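Pikenier Open Adopts Electronic Line Calling on All Courts

Cookies help us run this site. Manage settings or accept all.

14 shares | 3 comments

FLOLTDEN, November. The organizers of the Pikenier Open have confirmed that electronic line calling will replace on-court line judges in every match of the next edition of the indoor hard court tournament, including both rounds of qualifying. The change applies to singles and doubles.

The system is supplied by Wiegand and was installed at the Ferkomlow Hall during the autumn closure. It covers the main court, which has 3189 seats, the second show court, with 899 seats, and the outside courts in the annex. Until now, electronic review was available on the main court only, where players were allowed a limited number of challenges per set. The challenge procedure is withdrawn in full.

Under the new arrangement, the system calls each ball out through loudspeakers placed behind the baselines. A ball that is in produces no call. The chair umpire remains in charge of the match and continues to rule on lets, double bounces, touches, foot placement outside the serve, hindrance and code violations. Foot faults on serve are called by a review official seated in a control room beneath the west stand, who has a dedicated view of each baseline.

If the system fails to make a call, the chair umpire makes it. If the chair umpire cannot determine where the ball landed, the point is replayed. If the system is unavailable for a longer period, play is suspended at the end of the current point and the tournament referee decides whether to wait or to continue with the chair umpire calling all lines. A reserve crew of line judges will be on site through the second round only.

Calibration takes place before the first match of each day and again before the evening session at 6:30 p.m. The net posts and singles sticks are measured at the same time. Results are logged and can be inspected by the player representatives on request. Replays of close calls will be shown on the scoreboards of the two show courts after the point has ended. The annex courts have no video boards, and players there may ask the chair umpire to read the measured distance from the court-side display.

The court surface has also been renewed. Two coats of acrylic were applied over the existing base, and the pace rating remains in the medium range. The lines were repainted after the surface had cured, and their widths were checked against the rules before the cameras were aligned. The lighting above the second show court was moved outward to reduce shadow near the tramlines.

Thirty-five line judges worked at the previous edition. Those who hold a chair certificate have been offered places in the review team or on the qualifying courts. Training for the review positions is held at the Ferkomlow Hall in the week before qualifying.

The tournament, first played in 1937, keeps its present draw sizes, match format and ball supplier. Final sets will be decided by a standard tiebreak at six games all.

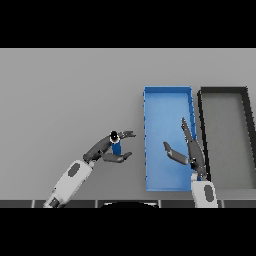

Fabian Ortner said that he supported the removal of challenges but wanted the calibration logs posted after every session, without players having to ask for them. He added that a player who lost a break point on the annex courts had as much at stake as one on the main court, and that hearing a distance read out was a poor substitute for seeing the bounce.

The tournament referee will review the publication of the logs with the player representatives before the draw is made. Any change will be included in the player information sheet issued at sign-in.

Accreditation requests are accepted until noon on the day before qualifying begins. Photographers should note that the positions behind the north baseline have been reduced to make room for camera mounts. Media contact: Arne Seidel, Pikenier Open press office, Floltden.

Sign up for our newsletter to receive draws and schedules by email.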